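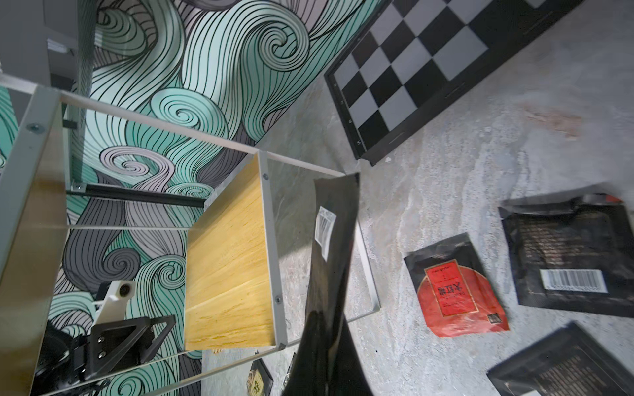
I have been trying to return a kettle since the start of November. The kettle is a Brevano, it cost me $189, and it whistles in a key that makes the dog leave the house. My partner Hongmei liked the colour. We were both adults when we bought it and must live with that, except that the returns policy says we needn't, provided we can produce "the original packaging, complete and with all labels intact." So began the great search of the spare room. I now know more than I'd like about what we keep. Glossy black pouches, for instance, the sort with a little white barcode label stuck up near one corner, which I apparently cannot throw out in case the barcode turns out to be load-bearing. Shelves to put the pouches on. White metal uprights, pale timber boards, screws along the edge, a whole structure devoted to the storage of things other things came in.

The kettle box was in none of it. Hongmei thinks it went out with the council recycling in the week I was being virtuous. I think it was lent to her cousin Jiahui Cui for a move to Geelong, and if so it is gone for good, because Jiahui has never returned a box in her life.

I rang the shop anyway. I was 56th in the queue, which a recorded voice told me with real warmth, and then it played me pan flutes. When I got through, a very pleasant young bloke asked whether I had tried descaling it. I said it was new. He said new ones sometimes need it. I descaled it. It now whistles slightly louder and smells of vinegar.

The second call went better, in that they offered me a store credit less a "repackaging contribution". The credit can be spent on anything in the Bikano range, and the Bikano range is kettles. It expires in 9 weeks.

So the kettle stays. We take the lid off before it boils and stand there like lighthouse keepers — one of us watching the water, one of us calling the dog back in.

I did put four bags of packaging out on the kerb afterwards. I kept the pouches.

Filed under: Domestic Matters, Grievances (Minor)

3 comments

Marg from Ballarat
We had a whistler. My husband fixed it with a teaspoon, don't ask me how, and he can't remember either.

Xiao
You lent me the box, not Jiahui. It's got my Christmas lights in it. Do you want it back?

dented_ute
56th! I got to ninth once with the gas people and then the line dropped out. Still think about it.

Contact | © All grumbles reserved | Back to top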